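Towels: What They Cost You After You Buy Them
Speaker notes, small lodging owners' session, Pleker
2023-06-15

Slide 1. Title

Good morning. I run the linen side at the Culter, a 27-room inn. I have done it long enough to have made most of the mistakes in this talk with my own budget. Handout is on the chairs. Questions at the end, please, except if you can't hear me.

Slide 2. What we own

Our count in March was 864 terry pieces. That is bath, hand and wash together, in use, on the shelf and in the laundry. Pool towels are separate and I won't cover them today.

Ask the room: who has done a full count in the past year? Wait for hands.

If you haven't, do it before you order anything. Do it on one day, after checkout, with the dryers stopped. Count the carts. Count the closet where the maintenance people keep their rags, too. We found good hand towels in there.

Slide 3. Par

Par is how many full sets you own for each set in use. One in the room, one on the shelf, one in the wash. Three is the usual number and it is fine for most of you. If your laundry goes out to a service, go to four or you will be short on a holiday weekend.

We tried to get by on less. The linens went from dryer to room with no rest in between and wore out faster. Cotton does better with a day on the shelf.

Slide 4. Weight

Mention the gram weights on the handout, but don't read them out. A heavier towel feels better at check-in. It also takes longer to dry, fills the machine sooner and takes up more closet. Ours are a middle weight. We have had one complaint about thickness, and that guest wanted a bath sheet.

Order a dozen of whatever you are thinking about and wash them 8 times before you decide. A new towel off the sample table tells you very little. Finish comes out in the first few washes and you will see what the loops look like underneath.

Slide 5. White or color

This is where people argue. White can be bleached and it always matches the next order. Color hides makeup and self-tanner better, but dye lots drift and the old ones fade next to the new ones.

We use white in the rooms and tan in the cottages, which have the muddy path. The tan is from Muñoz, our supplier for both. Never mix the loads. Some acne creams will bleach a colored towel in one use, and you can't wash that out. Those go straight to rags.

Slide 6. The wash

Points to hit:
Don't overload. If the towels can't drop in the drum they won't rinse.
Measure the detergent. Most stiff towels I see have too much soap left in them.
No fabric softener on terry. It coats the loops and they stop taking up water.
Mascara and foundation get treated before the wash. We use Plolodine on the spot, leave it the time on the label, and then wash as normal. Test it on a colored towel first.

Someone will ask about vinegar. We don't use it. I have nothing against it, but check with whoever services your machines.

Slide 7. The dryer

Most of the wear happens here. The lint in the trap is your towel. Take them out when the thick hem is just dry. If the hem is hot and crisp, they have been in too long.

Shake each one before folding. It lifts the loops and takes a second.

Slide 8. Folding

Pick one fold and post a photo of it at the folding table. Ours is thirds the long way, then in half, then in half again, folded edge to the door. Care label goes inside. A label hanging out on the shelf makes the whole stack look untidy, and guests do notice it on the rack.

Get the towel flat before the first fold. If one corner is tucked under, it stays under all the way through and the stack leans. 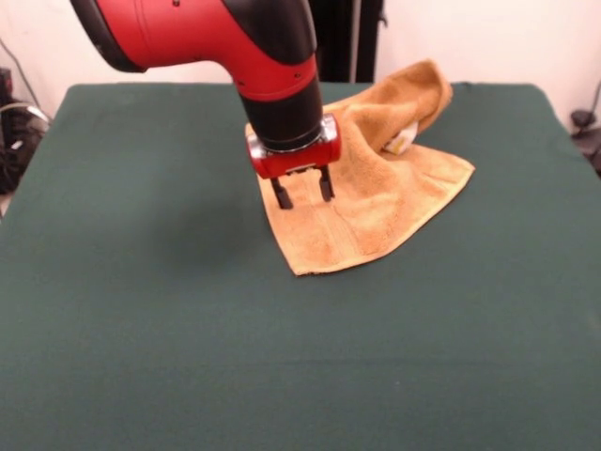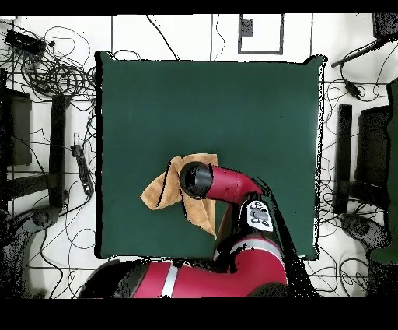

Tan terry, lying flatter, with the care label out at the left edge.

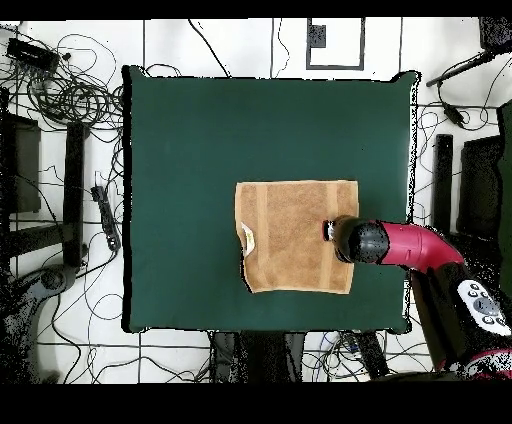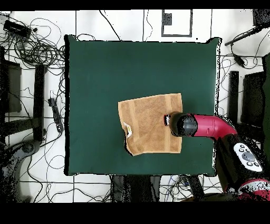 Fold waist high if you can. We raised our table on blocks and the afternoon shift stopped complaining about their backs. Keep the table clear of everything else, coffee included.

Slide 9. When to pull one

Hold it up to a window. If you can see light through the middle, it goes. Frayed hem, it goes. Pulled loop, snip it level with the rest and put the towel back in service. Cutting a loop does not make terry run.

Write the month on the label in laundry marker when a towel goes into use. Then when you pull it you know how long it lasted, and you can hold your supplier to something.

Animal shelters will take the old ones. Call first, some only want bath size.

Slide 10. Money

We spent $900 on replacements last year. Before we fixed the drying times it was a good deal more, but I don't have clean records for those years so I won't put a number on it.

Gas and water are on your own bills. Look at the same month two years running before you decide a change has helped. Occupancy will throw you off otherwise.

Slide 11. What goes missing

Less than you think. Do the count again after six months and compare. In our case most of the missing towels had been put in the wrong closet, and some were in the trunks of our own housekeeping cars.

We don't charge guests for a towel. We sell them at the desk, with a small sign.

Slide 12. Questions

Count sheet and fold card are on the back of the handout. Take an extra for your laundry room. Lunch is across the hall.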